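From: Evanthia Raptis
To: Wouters learning-through-play list
Date: November 20, 2019
Subject: Re: foam letters - sorting, storing, what else?

Griet De Smet wrote:
> We were given a big bag of foam letters over the summer and so far
> they have mostly been thrown across the room. My youngest group is
> three and four. Do you put them all out at once? And do you sort by
> color or go straight to the alphabet? I tried the alphabet and lost
> them at C. Also, half of mine have gone missing already and I'd like
> a better way to keep them than the bag they came in.
> Griet

Griet, I am so glad you asked, foam letters are my favorite thing in the whole cupboard! I've been using the same set since we opened the Vustia playroom and I still get new ideas out of it (most of them from the kids, to be fair).

No, don't put them all out. I did that my first year, 100 pieces in a heap, and it was chaos in a minute. Now I put out a handful, in two or three colors, and the rest stays in the cupboard. A small group looks at each letter if there are only a few. With a heap they just dig.

And yes, color first! At three the shape is only a nice shape, but yellow is yellow. I use plates for it - plain ones, one color each, with no pictures on the bottom. Plates work so much better than bowls or tubs because the letters lie flat and you can see every one from across the table. I start a couple of pieces on each plate and leave the others loose in the middle. Then I say nothing at all and wait. Somebody always picks one up.

One thing to think about before you start is whether the plate color is part of the game. If you have a blue plate and blue letters, some children will be certain that blue goes on blue, and they have a point. I used to correct them. Now I ask where they think the yellow ones live and we play by their rule until it stops working. We had a wonderful long argument in July over whether yellow was allowed on the blue plate.
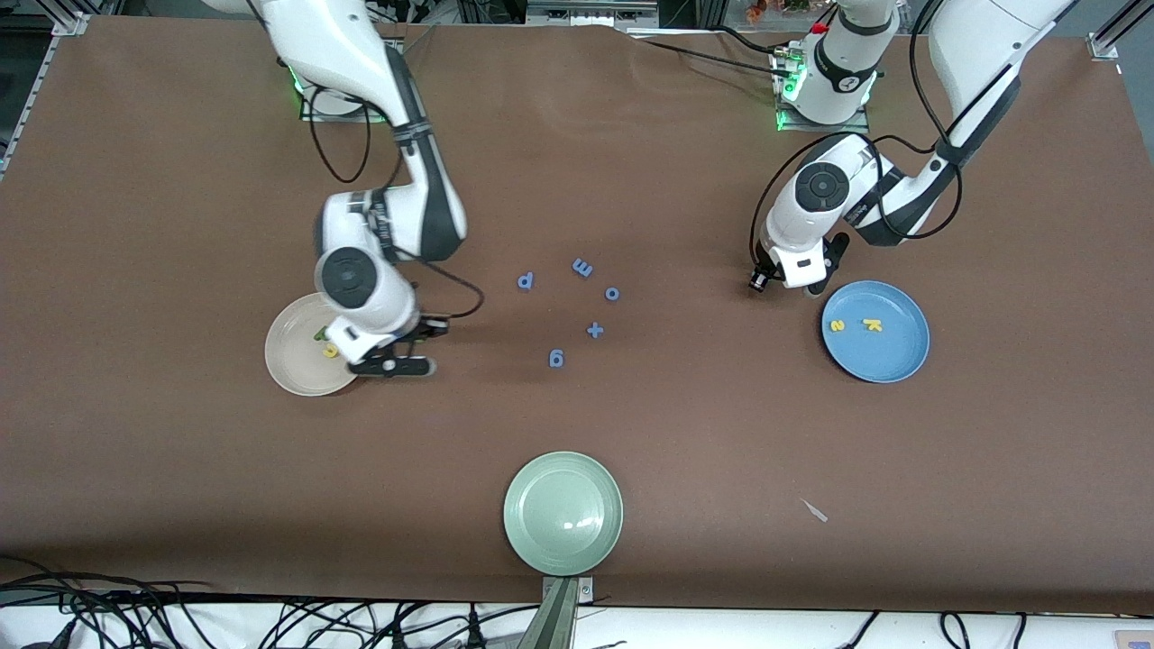 The plus sign is worth keeping in, by the way. Lots of people pull the number symbols out of the set and I think that's a shame. Mine call it "the cross one" and it is the first piece some of them can name. It's also the same whichever way you turn it, and that brings me to the best part, which is turning things around. A lowercase g in chunky foam can pass for a 6. A p becomes a d if you spin it. The z is nearly an n on its side, and my four-year-olds found that out before I did! So once color is easy, I hold one up, turn it slowly, and ask them to shout when it changes into something else. They would do this until lunch.

For the alphabet, I wouldn't go in order. Give each child the first letter of their own name and let them find it among five or six others. You won't lose them at C that way, unless you have a Carla.

Storage: I gave up on bags too. I use the flat Grundico boxes with the clip lid, one color per box, so putting away is the same game over again. Trarkport has a mesh pouch that's good if you wash them, and you should - warm water, a drop of dish soap, spread out on a towel overnight. Check under the radiator for your missing ones. I found 17 under ours.

Do write back and tell us how the plates go, and if you are short of vowels I have spare o's in yellow and green that I can put in the mail.

Evanthia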